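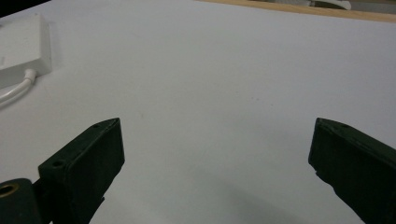
Home | Stories | Archive | Submit | Contact

The Table at Grivine

The table was delivered to the Grivine office in January, against an order for a desk. It had a matte white top and no drawers. Vaida Baranauskienė signed for it, noted the discrepancy on the delivery slip, and put the slip in the folder for discrepancies.

Her work was surface inspection. Skullholm sent sample boards in crates of 85, and each board was laid flat, viewed under the ceiling light, then viewed again from the side with a lamp. Specks were permitted up to a limit set in the contract. Scratches were not permitted. Gray shading was a matter of judgment, and the judgment was hers.

In the second week she inspected the table. There was no order for this. She entered it on a standard form, wrote "n/a" in the box for crate number, and recorded a few specks and a faint shading that grew cooler toward one corner. She moved the lamp. The shading stayed where it was. She wrote "shadow, source not found" and initialed it.

Liepiņa, who ran the office, returned the form the same afternoon.

"You can't fail the table," he said.

"I haven't failed it. I've left the result open."

"The form doesn't have an open."

She checked. The form had pass and fail, and a line for remarks that held perhaps six words. She took it back to her chair and read the contract through to the end, including the annex on packaging.

By evening the boards from Pletari had arrived, 800 of them, and were stacked along the wall in the hall. She cleared her cup and her pencil off the table and wiped the top with a dry cloth, working from the left. The shading was still there. She laid the first board over it and switched on the lamp.

3 comments | Share | Next story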